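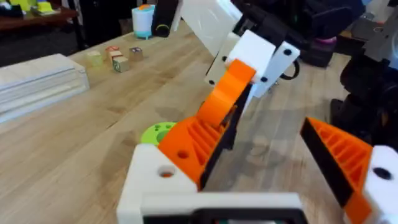 Looking after a wooden table you work on

Filed under: Workshop, Furniture
By Clodagh Duggan

A table that gets worked on needs different care from one that only sees dinner. Things with hard corners are set down on it, clamps are screwed to the edge, cables drag across it and now and then something gets spilled and left. These tips are for solid wood and for veneered tops, and I have said where the two differ.

Find out what finish you have

Turn your attention to the underside or to a back corner first. Put one drop of water there and leave it for ten minutes. If it sits up in a bead, the top is varnished or lacquered, or it has been waxed lately. If it soaks in and leaves a darker spot, the top is oiled and thirsty, or bare. Wipe it off and the spot will fade as it dries.

You can also look at the end grain. On a solid top the lines of the grain carry on over the edge. On a veneered one they stop, and you will normally find a thin strip glued along the side. Go gently with sandpaper on veneer. It is easy to go through it near the edges and there is no way back from that except a patch.

Everyday cleaning

Dust first, with a dry brush or the soft head of the vacuum. Metal filings and bits of grit scratch when you push them along under a wet cloth. After that use a cloth wrung out hard in warm water with a drop of washing-up liquid, follow the grain, and dry straight away with a second cloth.

Do not spray cleaner directly on the wood. It collects round screw holes and along joints. Spray the cloth.

Leave furniture polish with silicone in it on the shelf. It looks fine for a week, but if you ever want to revarnish, the new coat will pull away from it in little craters.

Glue, tape and ink

Tape residue: warm it with a hairdryer on low and roll it off with your thumb. What is left comes away with a little white spirit on a rag. Test underneath first.

PVA: soften with a damp cloth laid over it for a quarter of an hour, then lift with an old plastic card.

Superglue: leave it to harden fully. Acetone will take it off, and the varnish with it. I scrape with a plastic blade held nearly flat and accept a slight shadow.

Hot glue: put an ice cube in a freezer bag and hold it on the blob. It usually snaps off in one piece.

Biro: methylated spirit on a cotton bud, dabbed. On an oiled or bare top it will have gone into the grain and you will have to sand.

Oil and grease

Sewing machine oil, chain lube and bearing grease all leave a dark ring on unfinished wood. Blot, don't rub. Cover the mark with talc or cornflour, leave it overnight, brush it off and do it again if the powder came up yellow. An old mark may need several rounds and may never go completely. On varnish, soapy water is enough.

Dents and scratches

A dent is crushed fibre and can often be raised. Lay a damp piece of cotton over it and touch the tip of a warm iron to the cloth for a few seconds. Lift, look, repeat. This only works where water can get in, so a varnished top needs the finish rubbed back over the dent first. I would not do it on veneer, as the steam can loosen the glue.

For a scratch that has not gone through the finish, rub with a little paste wax and buff. For one that has gone through, use a wax filler stick one shade darker than you think. Light filler shows up a great deal more than dark.

Clamps and heavy things

Put a scrap of softwood or thick card between every clamp and the table, on both faces. The underside matters less for looks, but the screw foot bites into it and the clamp then works loose.

Anything heavy that stays put should have felt or cork under it. Rubber feet are the usual cause of those dull brown circles that will not wash off, particularly on lacquer. If you need the grip, put a cork tile between the rubber and the wood.

Lift things. Most long scratches come from sliding something a short distance to get at something else.

Cables

Run cables off the back, with enough slack that nothing gets tugged when you move a tool. A stick-on clip under the rear edge holds better than one on top, and doesn't catch your sleeve. Wipe the spot with meths and let it dry before you stick it. Gaps of 2 mm or so between boards fill up with wire clippings, and a stiff toothbrush clears them.

Oiling

Once the table looks pale and dry, take everything off, clean it, and leave it to dry until the next day. Put on a thin coat of oil with a lint-free cloth, wait a quarter of an hour, and wipe off all that has not gone in. A sticky table has been given too much oil and not enough wiping. Keep it clear for 96 hours before you put tools back, longer in a cold room.

Open the oily rags out flat outdoors to dry, or soak them in water before you throw them out. Bundled up they can heat and catch fire.

I do mine in June with the windows open.

From readers

Nanami Okabe in Graltton uses a sheet of hardboard cut to the size of her table, smooth side up, and turns it when it gets bad. She screws a batten along the front edge underneath so it can't creep backwards. Cheap, and easy to replace.

A reader in Urwood asks whether a cutting mat can be left out all the time. It can, but the wood beneath will stay a different colour from the rest if the table is near a window. Shift it now and again.

Someone in Jarnetton has white marks from a hot mug. Try the hairdryer on low, kept moving, before anything stronger. If the mark is still there the next day, rub it with a little paste wax on the finest wire wool, along the grain.

Next: Sharpening kitchen scissors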